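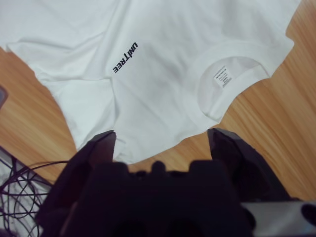 A white crew-neck T-shirt with a printed chest, laid out on a wooden surface.

Trultine opens textile care and folding room in Hirnell

HIRNELL, 2020-10-20 — Trultine, the garment care company from Bretara, announces the opening of its new folding room in Hirnell. The room has a floor area of 190 square metres and will handle T-shirts, sweatshirts and other simple tops for clubs, schools and small companies in the region.

The new service is meant for customers who order printed clothing in small quantities and have no place of their own to prepare it. Garments are received, checked, folded to one agreed size and packed for handing out. The smallest order is 300 pieces. In the first stage the room can take up to 2,000 pieces in one week.

Printed T-shirts are the main part of the work. A shirt which comes out of a carton has usually many creases, and if it is folded in this state, the creases stay in it. For this reason each shirt is first spread flat on the table and smoothed by hand from the collar to the hem. The sleeves are then laid inwards and the shirt is folded so that the print on the chest remains on the upper side. The care label inside the neck is checked at the same moment, and the size is written on the packing list.

Trultine has chosen wooden tables for all its workplaces in Hirnell. During the trial period in May the company compared several kinds of surface, and the wooden ones were preferred by the staff. White fabric is easy to see against the warm colour of the wood, and small marks or loose threads are noticed sooner.

The trial was made together with Carrasco, a supplier of clothing for sports clubs, which sent 1,290 shirts in different sizes. Following the results, the two companies have agreed to continue their cooperation until the end of next year.

Customers can choose between two folded sizes — a wide one for shelves and a narrow one for envelopes and small boxes. Paper bands are used to hold the shirts together. Plastic bags are available only on request.

Orders for the Hirnell room are accepted from today. Customers of the Bretara workshop can keep their present contract and do not need to register again. Samples of both folded sizes can be seen at the reception in Hirnell during opening hours.

About Trultine
Trultine washes, repairs and prepares garments for business customers. The company has its head office in Bretara.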